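Home Posts Replies Media Links

Hannelore Buschmann
Perception and planning, Ustico

Rewrote the plate segmentation in Taledard this month. The old version fit an ellipse to anything round. Fine for plates lying flat, bad for plates on a stand.

The new one looks for the rim first, then asks the planner whether the pose makes sense. Brostel still does the planning. I didn't touch it.

Test set is 2455 wrist frames. I went through the worst 61 by hand with a coffee. Most were one of two problems: thin wire, or specks.
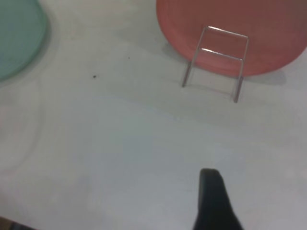
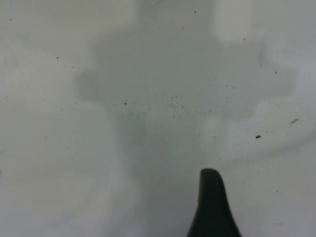

Wrist views from the same set. Dark specks in both, plates only in the first.

Wire is the harder one. Depth drops out along the rods, so the planner thinks it can drive a finger straight through. I now grow the rods by 3 voxels before planning — crude, but it stops the bad paths.

Specks were getting promoted to objects. There's a minimum area check now, plus a blur check on the whole frame. If there's no usable edge apart from the finger, we skip the frame and keep the last pose.

Per-frame time is 52 ms on the bench machine. Falcão branch has the config if you want to try it. Colour thresholds are still hard-coded, sorry. Fixing those in August.

Contact | © Hannelore Buschmann | Back to top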